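Do you really need the push-fit stuff?

I have been rebuilding the little drip setup on my bench for longer than I want to admit, and every forum I read told me to throw out my plain plastic fittings and buy the Bruvska push-fit kit. The kit is 499. My bag of elbows and tees from the clearance bin at Meteck cost 7. So you can guess how I went into this.

The pitch is that cheap white fittings leak at the joints and crack when you look at them wrong. Maybe. I have seen that claim repeated 100 times, usually by people with a discount code, and never with a cracked fitting to show for it.

What I will grant is that they are a pain to line up. An elbow has to go into the tee with its mouth facing the way you want, and the tee has its own opinion about where the pipe should point. Mine ended up on a diagonal. It bothers me a little - not 499 worth of bother. 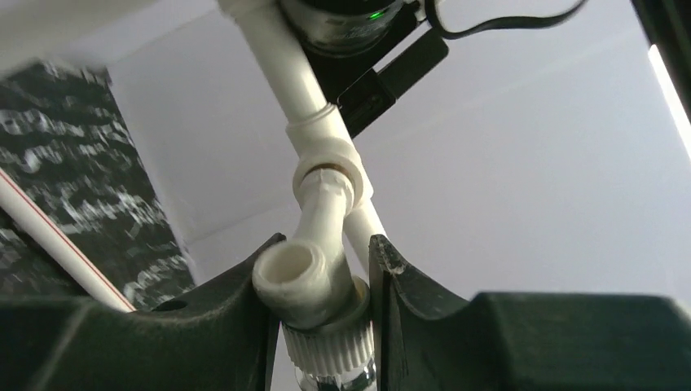

The brass-colored ring

I was suspicious of this part too. There is a thin one where the elbow meets the tee, and the Edport catalog talks about rings like it as if they hold up bridges. I think it mostly looks nice. I left it on anyway, and I still couldn't tell you what I would lose without it.

The ribbed cap

No complaints. The grooves give you something to grab, and that is all I ask of a cap. Baptiste sells a "comfort grip" version in packs of 400, for whoever needs that many comfortable caps.

I'll run the setup through July and see about those leaks.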